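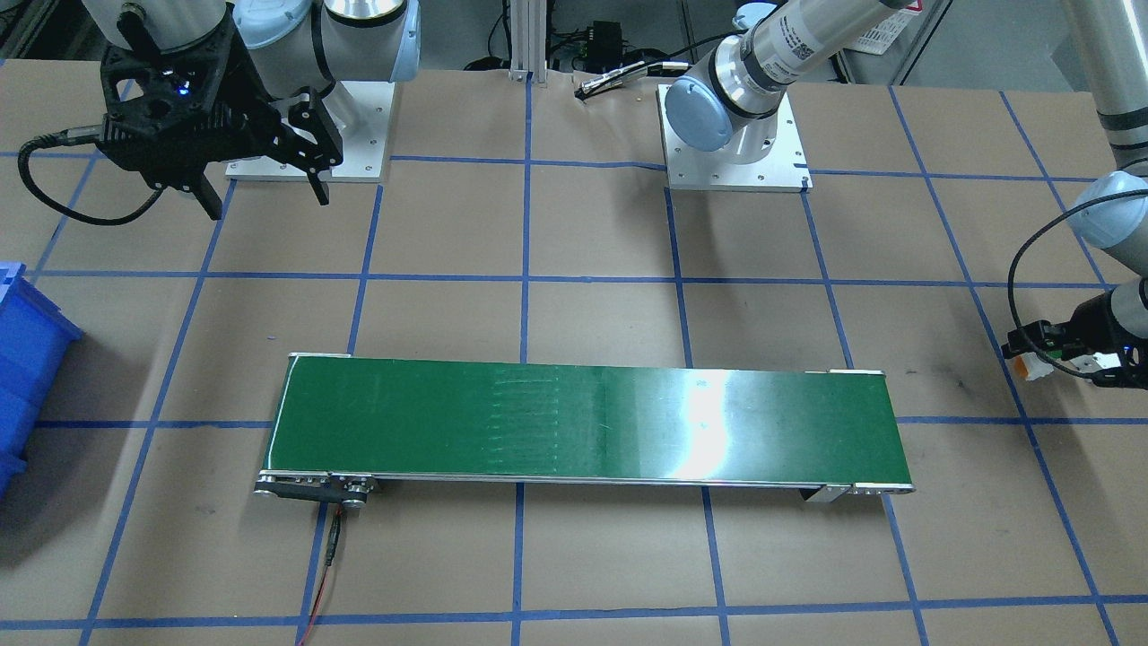
Tevmont Kraft Paper Roll, 60 cm wide

Brown paper for covering tables, wrapping parcels and filling empty space in boxes. The paper is strong and a little stiff, so it lies flat after you smooth it with the hand. You can write on it with pencil or marker, and painter's tape holds well on it.

Details
Article: 3,236
Width: 60 cm
Length: 31 m
Color: natural brown, both sides
Core: cardboard

How to cover a table
Unroll the paper with the outer side down and leave it for one hour before cutting. For a wide table, put two strips next to each other with a small overlap, and tape the seam along its full length. Fold the ends under the table top. Please do not pull the paper too tight – it can tear at the corners in dry rooms.

Good to know
The paper is not coated. Oil and wet paint will go through it, so for such work we advise the Gresdale lined roll. The Achari wall cutter fits this width, but it is sold separately.

Delivery
Rolls are sent from our Gostcombe warehouse, standing upright in a carton. We keep over 2,000 rolls in stock, and orders received before noon leave on the same working day. In November the delivery can take one or two days more. Unopened rolls can be returned in their original carton.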